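Follumel Sets Home Release for Animated Feature "Suvarna"

April 19, 2019

Follumel has confirmed the home release plans for "Suvarna," the hand-drawn animated feature that completed its theater run earlier this spring. The film will be offered first as a digital purchase through the company's own store, with the DVD and Blu-ray editions to follow in shops and by mail order. Rental will open on the same day as the discs.

The story is set in the river town of Nornham, where a young ferry keeper finds that the water has begun to run backward at night. She sets out upstream with her grandfather's barge, a borrowed map and an ill-tempered heron to learn why. The film was made over several years by the Prirnness studio, which had until now worked only on short subjects and on title sequences for television.

"Suvarna" played in 166 theaters during its opening weeks and was later held over in a number of smaller towns. Follumel said that attendance was strongest at matinee showings and that school bookings continued after the main run had closed. The company did not release full box office totals.

Disc Editions

Three disc editions have been announced. The standard DVD contains the feature and the theatrical trailer. The Blu-ray adds the studio's earlier short "The Lamp Boat," a sing-along version of the opening number, and a documentary on the painting of the river backgrounds. Both are sold in a plain black case with a printed sleeve.
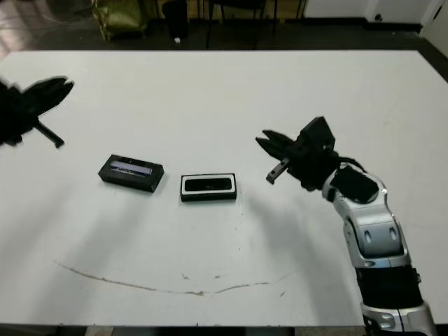 Two small black items side by side on a white table.

The third edition is a numbered set limited to 3,000 copies. It holds the feature on both formats, a booklet of background paintings, a fold-out map of Nornham as it appears in the film, and the complete score on a separate disc. Of these, 2,000 will be sold through the Follumel store and the remainder through independent shops. Orders are limited to two sets per household. Follumel has said that the numbered set will not be reprinted, although the booklet may later be offered on its own.

The feature runs 94 minutes in all editions. No scenes have been cut or added for the home release. The short prologue that was shown before the feature in certain theaters is included on the Blu-ray and in the numbered set as a separate item, and does not play automatically before the film.

Sound and Picture

The Blu-ray was prepared from the same digital master used for theaters. Prirnness supervised the color work and asked that the grain of the painted paper be left in place. Viewers may notice it most clearly in the night scenes on the upper river, where the backgrounds were painted on a heavier stock than in the rest of the film.

The English soundtrack is presented in surround sound on Blu-ray and in stereo on DVD. French and Spanish soundtracks are included on both formats, along with subtitles in all three languages. Captions for viewers who are deaf or hard of hearing are provided in English. A descriptive audio track, recorded for the theater run, is available on the Blu-ray and with the digital purchase – it does not appear on the DVD for reasons of space.

Artwork From the Production

A selection of drawings and background paintings from the film will remain on view at the Prirnness studio through the end of April. The studio kept 2,421 finished backgrounds from the production, most of them in watercolor and ink. The display changes during its run so that more of the work can be shown, and the paintings of the lock house and the flooded orchard have been added for the final part.

Admission is free, but visitors are asked to reserve a time in advance. Groups from schools and youth clubs should write to the studio before making travel plans. Photography is permitted without flash. The upper gallery is reached by stairs only, and a printed album of the works on that floor is kept at the front desk for visitors who prefer to remain below.
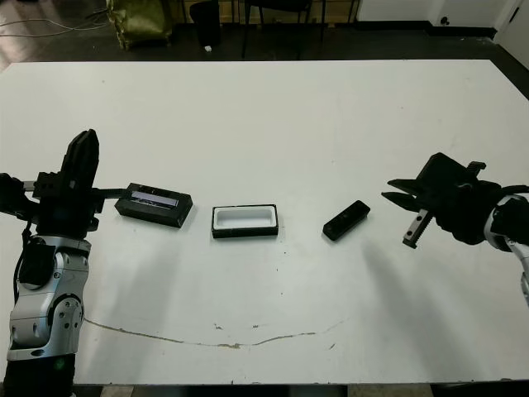
Ordering and Delivery

Advance orders for all three disc editions are open now through the Follumel store. Cards will be charged when the order ships. Customers who order the DVD or the Blu-ray together with the score will receive both items in a single parcel unless they ask for separate delivery.

Orders for the numbered set are filled in the order received, and buyers cannot request a particular number. Any set returned unopened will be offered to customers on the waiting list. Independent shops taking part in the release will set their own rules for advance orders, and customers should contact them directly.

Customers who make a digital purchase may watch the film on the Follumel app or in a web browser. The purchase includes the sing-along version but not the documentary. A code for the digital version is packed with the Blu-ray and with the numbered set, and must be redeemed within one year.

Schools and Libraries

A separate license is required for showings in schools, libraries and community halls. License holders receive the Blu-ray, a poster and a short teaching guide on rivers and tides prepared for grades two through five. The guide may be copied freely for classroom use. Schools that booked the film during its theater run qualify for a reduced rate and should include their earlier booking number with the request.

Libraries may lend the standard DVD and Blu-ray without a further license. The numbered set is not offered for library sale.

Next From the Studio

Prirnness has begun early work on a second feature. The studio has not announced a title or a subject, and stated only that the new film will not be a sequel. Follumel holds first rights to distribute it. Further details on "Suvarna," including the list of shops carrying the numbered set, will be posted on the company's release page as they are confirmed.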